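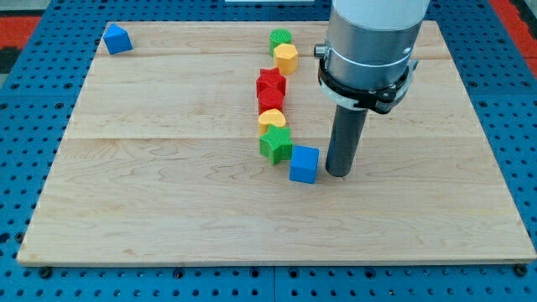 아크판대학교 학생처 태풍대비·대피지원팀

팀 소개

태풍대비·대피지원팀은 우바노 캠퍼스에 다니는 학생과 교직원의 태풍 대비, 대피, 복귀를 담당하는 학생처 소속 부서입니다. 우바노 캠퍼스는 바다와 강 하구 사이의 낮은 지대에 있어 바람보다 침수 피해가 잦은 편입니다. 재학생은 약 4000명이며, 상당수가 다른 지역이나 해외에서 와서 기숙사나 학교 근처 자취방에 살고 있습니다. 가까운 곳에 가족이 없는 학생이 대피령이 내려졌을 때 갈 곳과 이동 수단을 확보하도록 돕는 것이 우리 팀의 주된 업무입니다.

예전에는 기숙사 행정실과 시설과가 대피 업무를 나누어 맡았습니다. 기숙사생에게는 안내가 갔지만 학교 밖에 사는 학생은 게시판 공지를 직접 확인해야 했고, 버스가 떠난 뒤에야 대피 사실을 안 학생도 있었습니다. 이후 학생처에 전담 부서가 만들어졌고, 거주 형태와 관계없이 같은 안내를 보내고 있습니다.

하는 일

평상시에는 대피 희망자 명단을 관리합니다. 학기 초에 학생 포털에서 현재 주소, 비상 연락처, 차량 보유 여부, 복용 중인 약, 이동할 때 필요한 도움을 입력받습니다. 이사를 하면 반드시 주소를 고쳐 주시기 바랍니다. 입력한 내용은 대피 업무에만 쓰고 졸업이나 휴학 처리가 끝나면 삭제합니다.

태풍이 접근하면 기상 당국과 우바노시의 발표를 확인하고, 학교가 단계를 올릴 때마다 세켁 알림으로 문자와 전자우편을 보냅니다. 예상 경로는 하루 사이에도 크게 바뀔 수 있습니다. 경로가 우바노에서 멀어졌다는 보도가 나오더라도 학교가 해제를 알릴 때까지는 기존 안내를 따라야 합니다.

대피가 결정되면 학생회관 앞에서 내륙의 푸다우 캠퍼스로 가는 버스를 운행합니다. 푸다우 체육관과 강의동에는 2000명이 머물 수 있습니다. 친척이나 친구 집으로 가는 학생은 버스를 타지 않아도 되지만, 출발 전에 포털에 행선지를 남겨야 합니다. 행선지가 없는 학생에게는 팀에서 전화를 겁니다.

복귀는 건물 안전 점검, 전기와 수도 확인이 끝난 뒤에 시작합니다. 기숙사 동마다 복귀 날짜가 다를 수 있습니다. 자취방이 침수되었거나 지붕이 파손된 학생에게는 임시 숙소를 배정하고, 보험 청구에 필요한 재학 확인서를 발급합니다. 수업 일정과 과제 기한 조정은 교무처 소관이므로 해당 학과에 문의해 주십시오.

구성원

루타 비테 팀장은 대피 계획 전반과 우바노시와의 협의를 맡습니다.
무사 오예월레는 버스 운행과 푸다우 캠퍼스 숙소 배정을 담당합니다.
아데수와 오군디페는 유학생 안내와 가족 문의를 담당합니다. 해외에 있는 가족의 문의는 영어로도 받습니다.
말리 카드왈라드르는 세켁 알림 발송과 학생 명단 관리를 맡습니다.
부콜라 알리유는 복귀 이후의 임시 숙소와 긴급 생활비 상담을 담당합니다.

대피 훈련

훈련은 매년 10월에 실시합니다. 신입생과 기숙사 층장은 의무 참석이고, 그 밖의 학생은 신청해서 참여할 수 있습니다. 집결, 명단 확인, 버스 탑승까지 진행하며 푸다우까지 이동하지는 않습니다. 지난 훈련에서는 학생회관 앞 도로가 막혀 탑승이 늦어졌습니다. 그래서 버스 대기 장소를 도서관 뒤편에 하나 더 두어 지금은 탑승 장소가 2곳입니다. 어느 쪽을 이용할지는 대피 안내 문자에 표시됩니다.

대피할 때 가져올 것

학생증과 신분증, 복용 중인 약, 충전기, 갈아입을 옷, 세면도구를 챙겨 주십시오. 여권과 체류 관련 서류는 방에 두지 말고 방수 봉투에 넣어 직접 가지고 오시기 바랍니다. 짐은 가방 하나로 제한됩니다. 반려동물은 이동장에 넣으면 버스에 태울 수 있으나 푸다우에서는 별도 건물에서 지내게 되므로 포털에 미리 등록해야 합니다.

문의

사무실은 우바노 캠퍼스 학생회관 105호입니다. 평일 업무 시간에 방문하시거나 학생 포털의 상담 게시판을 이용해 주십시오. 대피 단계가 발령된 동안에는 사무실 문을 닫고 푸다우 캠퍼스 안내 창구에서 업무를 봅니다. 생명이 위급한 상황에서는 우리 팀에 연락하기 전에 먼저 구조 기관에 신고하시기 바랍니다.

최종 수정: 2022년 8월 6일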